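Witness to a street assault, do I have to give a statement if I was only passing?

Posted by Moradi in Crime, Police and Courts

Hi all, bit of a long one, sorry. On 29th July I was walking back from the station in Karkberg and got caught up in the edge of the march about the bus fares. I wasn't part of it, I just wanted to get home with my shopping. There were maybe more than 80 people and it was all very good-natured, lots of whistles and one bloke with a trombone. Then a man on the pavement started shouting at a woman carrying one end of a banner, and he sprayed something in her face. He legged it down the side street by the chemist. I got a decent look at him but only for a few seconds.

A police officer took my name and number, and I've now had a voicemail asking me to ring and arrange a statement. I do want to help, but I've never done anything like this and I'm a bit nervous about it. Do I have to go? Will he find out who I am? And what if I get something wrong? I've been going over it in my head so much that I'm not sure any more whether his jacket was grey or green.

Flillirum
You don't HAVE to but you should. Imagine it was your sister. Ring them back, it's a phone call. My cousin did one after a fight outside a pub and they gave him a biscuit.

Vratislav Hrnčiar
I gave a statement in June after a man threw a bottle at a stall in our market square, so it's all still quite fresh and I'll tell you how it went for me. I'm no lawyer, mind, and I can only talk about my own case.

I was told I didn't have to give one. The officer was relaxed about it and said I could have a think and ring back. I decided to do it and they offered me the station or my own kitchen. I went for the station as my kitchen was full of a half-fitted worktop at the time. It took 50 minutes, and most of that was her typing it up and reading it back to me. You sign it at the end, and you can change things before you sign. I changed two bits and she didn't so much as sigh!

On the jacket: just say you're not sure. I said "dark, could have been navy or black" and that's what went in. She told me she'd much prefer that to me picking one and being wrong. What helped me was scribbling down everything I remembered before I went in, in whatever order it came. I'd also stop reading the comments under the local news story (there were loads on ours), as I caught myself "remembering" a hat that somebody else had mentioned.

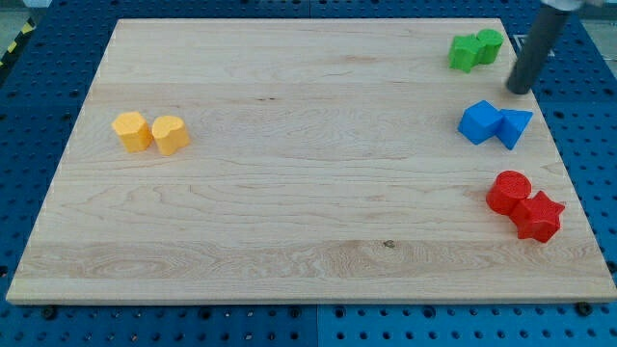 As for him finding out who you are, do ask about that before you start, and ask it plainly. In my case my address went on a separate page that she said the other side wouldn't normally get, but my name was on the statement itself. If he's charged and says he didn't do it, his solicitor will probably see what you said. It bothered me for a night or two and then it stopped bothering me. If you're properly frightened of him, tell them, as there are things they can put in place at court, screens and so on.

I never got as far as court in the end. He pleaded guilty and I had a letter 5 weeks later, four lines long.

Istach
Agree with most of that. One thing to add, if you took any photos or video on the day, even rubbish ones of the backs of people's heads, don't delete them and don't post them anywhere. Mention them when you ring. And get the reference number off the voicemail before you call or you'll be on hold for ages while they look for it.

Moradi
Thank you both (and Flillirum, I'll ask about the biscuit). I've rung and I'm going in after work. I've written down what I remember and put "grey or green" for the jacket.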